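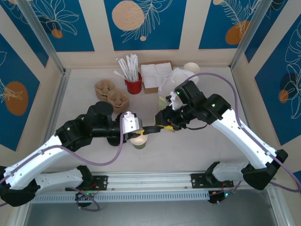 Zulema Ibarra wrote in to ask why her sourdough starter smells like nail polish remover, and whether she has to throw it out and begin again. No, Zulema, keep it! It's hungry. I get a version of this every September when people come back from vacation and open the fridge, so let's go through how I bring a sad starter back.

What you need: flour, water, a clean jar, a scale and a rubber band. I use half whole wheat and half plain white bread flour while the starter is recovering, then go back to all white once it's happy.

Step 1. Pour off any gray liquid on top. Then dig underneath with a clean spoon and scoop a tablespoon from the middle of the old jar into the new one. If you see pink or orange streaks, or anything fuzzy, stop and toss the lot (jar contents, I mean, you can boil the jar).

Step 2. Add 50 grams of flour and 50 grams of lukewarm water. Stir until there are no dry bits. It should look like thick pancake batter. Scrape down the sides, put the lid on loosely and slip the rubber band around the jar at the level of the starter.

Step 3. Leave it somewhere warm. My spot is the top of the fridge — yours might be the oven with only the light on. Put a note on the oven door, please. I have baked a jar.

Step 4. Feed it morning and night, same amounts, always starting fresh from a tablespoon of the old stuff. The first 2 feedings may do nothing at all. Mine usually wakes up by the third, and after 5 it's doubling before I get home from work.

Step 5. Test it. Drop a little blob in a glass of water when the starter is at its tallest. If it floats, you can bake. If it sinks but the jar is doubling, I bake anyway and it's been fine.

Wian Zwane asked about the leftovers. I save them in a tub and make crackers: 400 grams of discard, a good glug of olive oil, salt, rolled very thin, baked at 350 until the edges brown. Rosemary if you've got it.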